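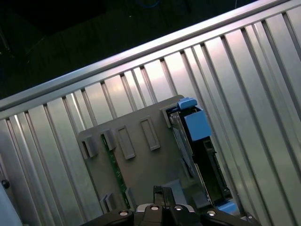

Former shift leads at Orstead say the hardest part of the job is the changeover paperwork, and that applicants should ask to see a completed set before they accept. Applicants invited to interview at Pallow will be shown one.

Maintenance Planner, Conveying and Dry Goods
Employer: Pallow
Site: Orstead distribution center
Reference: 1642
Posted: 2022-05-19
Positions open: 2
Contract: full time, permanent, day shift with on-call rotation

Purpose of the position
The planner schedules preventive and corrective work on the conveying, sorting and packing lines at Orstead. The position reports to the site engineering manager and has no direct reports.

Duties
Maintain the work order backlog in Undora, including job plans, parts lists and labor estimates.
Issue the weekly schedule to the mechanical and electrical crews.
Reserve parts before a job is released to a crew.
Review closed work orders for missing readings, fault codes and signatures.
Prepare the scope of work for the annual shutdown in October. The current scope covers 102 assets.
Coordinate site access and permits for Beyene, the contractor for guarding and structural steel.

Requirements
Completed apprenticeship or two-year technical degree in a mechanical or electrical field.
Three years in maintenance, at least one of them in planning or scheduling.
Ability to read assembly drawings and single-line electrical diagrams.
Working knowledge of a computerized maintenance system. Experience with Undora is preferred but will not be scored above experience with a comparable system.
Valid driver's license.

Working conditions
Most of the work is done at a desk. The planner walks the lines daily and must be able to climb fixed ladders and stand for long periods. Hearing protection and safety footwear are required on the floor and are supplied. On-call duty is one week in six and is paid separately. An allowance of $800 per year is available for approved training after the probationary period.

Selection
Applications are screened against the requirements listed. Candidates who pass screening complete a written scheduling exercise on site, followed by an interview with engineering and operations. The exercise takes 90 minutes. Calculators are permitted.

How to apply
Send a resume and copies of relevant certificates to the Pallow hiring office, quoting the reference number. Cover letters are optional. Applications without certificates will be returned as incomplete. Internal applicants must notify their current supervisor before applying.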